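Jorkthorpe Camp Activity Records: README

Maintained by Mahnaz Najafi and Duangjai Srithong

Summary

This dataset holds activity plans and session logs from the Jorkthorpe children's day camps. It contains 4,000 session records covering 13 activity types, from shelter building and pond dipping to printmaking and outdoor cooking. It is meant for people who plan camp programs and want to compare how long activities take, what they need, and which age groups they suit.

No child is named in any file. Staff are listed by role only.

Files

sessions.csv: one row per session
activities.csv: one row per activity type
materials.csv: items used, linked to sessions by session_id
notes.txt: free-text staff notes, one block per session, separated by a blank line
sites.csv: the Wimumton and Mirani sites, with ground type and shade cover

All files are UTF-8. The delimiter is a comma. Fields that contain a comma are quoted.

Fields in sessions.csv

session_id: integer, unique
activity_id: integer, matches activities.csv
site: wimumton or mirani
age_band: 5-7, 8-10 or 11-13
start_time: local time, 24-hour clock
planned_min: planned length in minutes
run_min: length as run, in minutes
weather: dry, showers, rain or heat
indoors: 0 or 1
staff_count: integer

A blank run_min means the session was cancelled before it started. Sessions stopped partway through have a value and carry the word STOPPED in the notes.
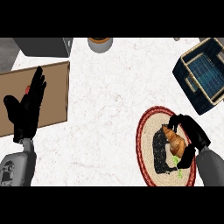
Materials are recorded as the staff member wrote them on the day, then mapped to a short list of standard terms. The original wording is kept in item_raw and the mapped term in item_std. Work surfaces are coded by type in the surface column, with the values grass, bench, table, floor and other. The code takes no account of what the surface is made of, so a white marble tabletop with veins in it is entered as table, the same as a folding one. Staff sometimes described the finish in item_raw, and that wording has been left alone. Items brought from home are marked with home = 1.

Collection

Records were first written on paper sheets at the end of each session and typed up in the evening using Todow, the form tool used at both sites. Srithong checked 400 records against the paper sheets. Errors found were corrected in place. The most common was planned_min copied into run_min. Records outside the checked set have not been compared with paper and may contain the same error.

The checked records are marked with checked = 1.

Known problems

At Mirani, 200 records have no weather value. The sheets used there in the early part of the season did not have a box for it. Do not fill these from the Wimumton rows. The sites are far enough apart that showers at one often missed the other.

Pond dipping and stream walks were logged under one activity_id until September. They were split after that. Older rows were not recoded.

The age_band field gives the band the group was booked under. Mixed groups are entered under the band with the most children, and the notes say MIXED.

Outdoor cooking sessions include fire lighting and cleanup in run_min. Other activities leave out cleanup.

Suggested use

For timing comparisons, use checked = 1, drop rows with STOPPED in the notes, and treat cooking separately. Group by age_band before comparing sites, as Wimumton ran more sessions for the youngest band.

The data should not be used to rate staff or to set staffing ratios. The staff_count field lists those present at the start and does not show who left or joined later.

Changes

1.2: fixed quoting in materials.csv, added checked column
1.1: added sites.csv
1.0: first release

Corrections can be sent to Najafi with the session_id and the name of the file.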